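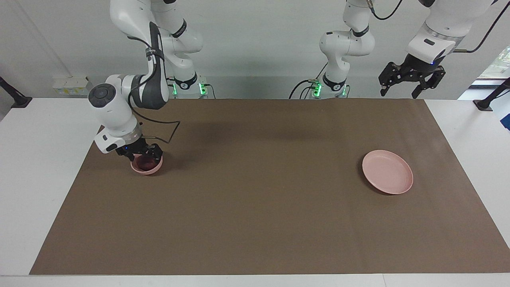 Right gripper on bowl rim, left open, plate still on the mat.

Tuesday, pm. Planner branch on the two-arm cell. Old rim sampler gave 726 grasp candidates for the bowl, most of them junk (wrist near the joint limit). Added the elbow cost, down to 469. Plan time still bad, 11 s on the worst seed.

Mask for the plate bleeds into the bowl, same pink. Split by depth edge instead of color? Mieczysław to try it in Hirnora tonight.

TODO: cable loop not in the colision model. Pad wrist link 6 for now. Left arm wait flag is hardcoded, dont merge yet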